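Fold-down table for a one-room flat
Project report, Design and Making, group 5
Flor Huaranga, Rajeshwari Gowda, Everaldo Seixas

1. Task
We were asked to design a piece of furniture for a rented room where there is not enough floor for a table that stays out all day. Our tutor, Gilmar Caldeira, gave us the plan of flat 1407 in the Lins building. The free wall is between the door and the sink.

2. First ideas
We looked at a table on castors, a pair of nesting tables and a leaf that drops from the wall. The castor table still needed parking space, and the nesting tables were too low to eat at. We chose the wall leaf and named it Stillow.

3. Building the prototype
The leaf is 80 cm wide and hangs on a long hinge screwed to a wall batten. Two folding brackets hold it up. Everaldo cut the parts and Rajeshwari did the sanding and the edges. The first brackets came from Tukex and were stiff to release with one hand, so we changed to a lighter pair from Clakunier. These lock with a click – you pull a small lever to let them go.

We spent about 7 hours on fitting. Most of that went on the batten, because the workshop wall is not flat and we had to pack it out twice.

4. Testing
We put the leaf up and down over several sessions in May and left books on it overnight. The hinge did not move. One bracket screw worked loose and we replaced it with a longer one. Rogério Fontes, who teaches the joinery course, told us to round the front corners more, as people would catch a hip on them when walking to the sink. We did this before the final coat. 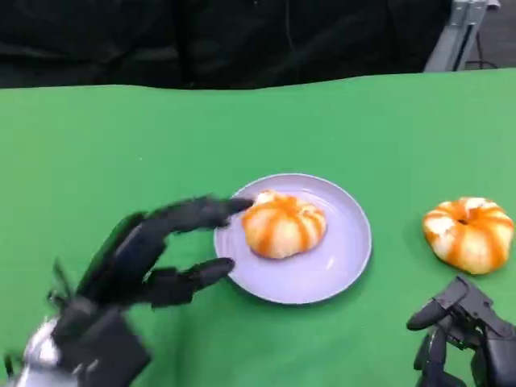
5. Colour and finish
The finish was the part we disagreed on. Flor wanted white to match the wall, and the others wanted a strong colour so that the table would look like a place to sit down. A pale lavender plate with a striped pastry on it shows up clearly against a bright green top, and we think it would look rather lost on white. We would still offer both finishes. If we had more time we would test how each one stands up to hot cups, and we would add a shallow shelf behind the leaf for cutlery.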